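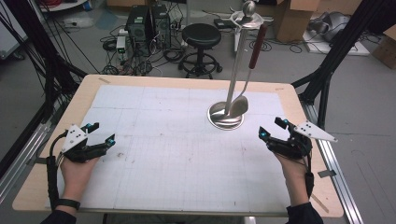 A metal golf club stand holding one iron, with a round base and a spoked rack

A golf club stand is a piece of furniture or shop equipment used to keep golf clubs upright when they are out of the bag. The term covers floor racks, wall-backed cabinets and freestanding pole stands. Pole stands are also called club trees or carousel stands.

Construction
A pole stand has a base plate, a vertical pole and a rack at or near the top. The rack is usually a ring or a set of spokes with a gap for each club. A knob or cap at the top holds the rack to the pole and on some models serves as a handle. Bases are commonly round and weighted, as a stand loaded on one side only may tip. Steel is the most common material. Chrome plating and black powder coating are the usual finishes.

Use
Clubs are hung or leaned with the grip at the top and the head at the bottom. The head may rest on the base plate or hang clear of it. Irons and wedges fit most stands. Drivers and fairway woods have larger heads and need wider spacing. Putters are often kept on separate, shorter stands.

Shops use pole stands to show single clubs or short sets, and club fitters use them to keep sample shafts within reach. At home they are found in offices, garages and practice rooms. Small versions are sold as desk ornaments and as pen holders.

Manufacture
The workshop Zirkari began making stands with removable spokes after a design by Hülya Dönmez. Its first model had a cast base and was sold mainly to driving ranges. Doucette later offered a similar stand with a folding base, which was dropped after 2 seasons. A collection of club stands and bag racks assembled by Olanrewaju Tijani holds over 300 pieces.

Care
Metal stands are wiped with a dry cloth. Felt or rubber pads may be fixed under the base to protect floors. Clubs should be dried before they are racked, and the knob tightened if the rack begins to turn loosely.

See also
Golf bag
Umbrella stand
Cue rack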